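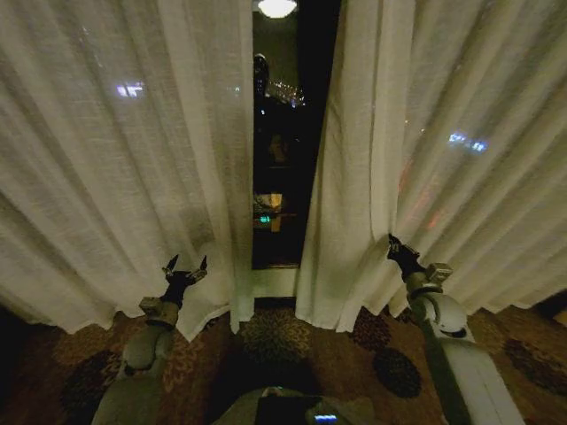 Finerberg Sheer Panels: A Review From Someone Who Wanted to Sleep

Posted 5/2/26

Print this page | E-mail this to a friend

I bought the Finerberg sheers in September, which means they have now hung through a whole winter of me standing in front of them wondering what I paid for. The color is sold as "Oat." It's off-white. I have eaten oats and I know what they look like.

First, the good part. The fabric is lovely. It has a slubby, open weave that looks like linen and it falls in long folds without any coaxing. In daylight the whole room goes soft and I briefly become a person who owns a nice vase. I washed the panels once, at the cool setting the label begs for, and they came out the same length they went in. My old Tandberg pair lost enough in the dryer to qualify as valances.

Now, night. We are on a side of Nultville where every business leaves its lights on, and the sheers let all of it in. White lights come through as a glow, red ones as long smears down the cloth. It's pretty for an evening. By the second week you're lying there at 2 a.m. guessing which smear is the pharmacy.

The product page does say "light filtering." I took that as a promise when it was more of a shrug.
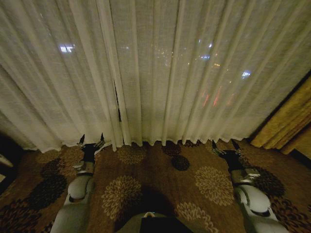
After dark, with the gold drape off to the right.

You will want a heavier drape over these if you sleep in the same room. Ours is a mustard-gold one from Lazăr that I got on clearance, and it does the real work while the sheers take the compliments. It also gets along with the brown flowered carpet, a carpet very few things get along with.

Two complaints. The panels don't like to stay shut in the middle, and a thin dark gap opens up wherever they meet. I've tried a magnet, a safety pin and stern words. The safety pin is winning. The other is the hem, which has a wave to it that steaming improves for a day or so. I've decided I like it — this was cheaper than a tailor.

Would I buy them again? For a living room, yes, tomorrow. For a bedroom, buy the drape first and see if you have any money left.

Contact Us | Copyright 2026, all rights reserved | Back to top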